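Week 9: Teaching by Hand, continued

Welcome back, everybody! Before the break we talked about remote control, where you sit with a joystick and the arm copies you (the Drelton arm, for those who missed it). Today we stay with the other way, where you hold the gripper yourself and simply do the chore. Our chore is the tea set: cup and saucer onto the green tray. 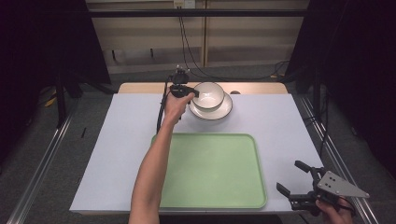
Start each demonstration with the fingers wide open, and please go slower than feels natural. I rushed my first batch back in July and ended up redoing most of it, so learn from me! If you fumble, keep going and recover, then write "recovered" in the log.
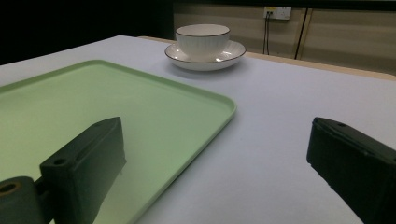
Come in low toward the saucer, and vary your path a little from one try to the next, or the robot will only ever learn the one. The Tovik set on the class drive has 746 demonstrations, plenty to browse over a cup of something warm.

For next time: read chapter 2 and bring two questions about grip width.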